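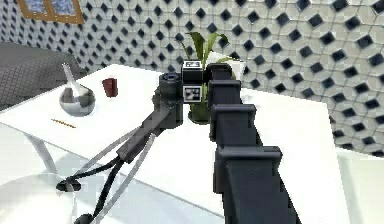
Birnlow flat in the sim, arm out over the white table

Stop signal ignored during door run
Sirkum users board > Faults and safety

londono_c
Hi all, Cristian Londoño here, mostly a lurker. I've been running the Sirkum arm through the Birnlow flat in simulation before we let it near a real door, and run 3342 has put me right off. The arm pushed on the brass lever, the force reading shot up to 702 newtons and the stop signal came... and it carried on pushing for 4 seconds! The log says "stop received" the whole time. Same settings as in March, when it was fine. Has anyone else had this?

pegboard
It's a sim, mate. Contact forces in there go daft the moment two things overlap. I'd shrink the time step and get on with my life.

londono_c
I did shrink it. The number came down a bit but it still didn't stop, and that's the bit that worries me.

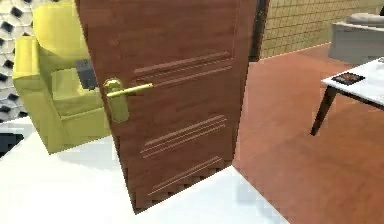
Ghada Bitar

I'm with Cristian on this one. The silly force I can forgive – the late stop I can't. We had something very like it with the Nalley controller: the stop went into the same queue as the ordinary moves, so the arm politely finished what it was doing first. A half-open door like that one is the worst place for it, as the handle has swung away from where the planner thinks it is and the arm keeps chasing. Have you got the queue length logged?

pegboard
Fair enough, but then it's a Nalley bug and has nothing to do with doors.

londono_c
Just looked. Queue was full. Oh dear. I've re-run it as 3624 from the other side of the flat, fewer moves queued up, and it stopped almost straight away.

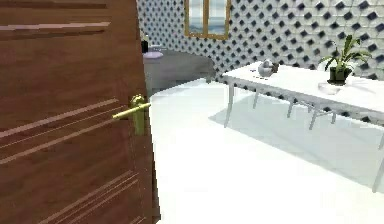

Brass-handled door again, white table beyond

ghada_b
One good run doesn't clear it, sorry! Fill the queue on purpose and try again.

pegboard
Agreed, annoyingly.

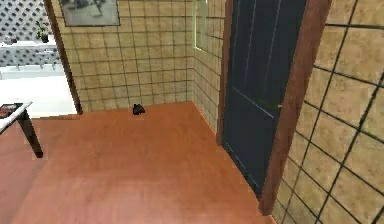

Sutherland, our real test room, stays locked until the stop has its own channel, I've decided. I'll do the nasty tests in the sim first, with the queue stuffed full. The navy door is shut to begin with, so I can start from a closed one for a change, and that dark lump on the floor can stay as something to avoid on the way over. Ghada, could you send me your Nalley config? Pegboard, you're welcome to keep grumbling about the time step, I'll log that too.

ghada_b
Sent. Check the timeout line, ours was wrong for ages.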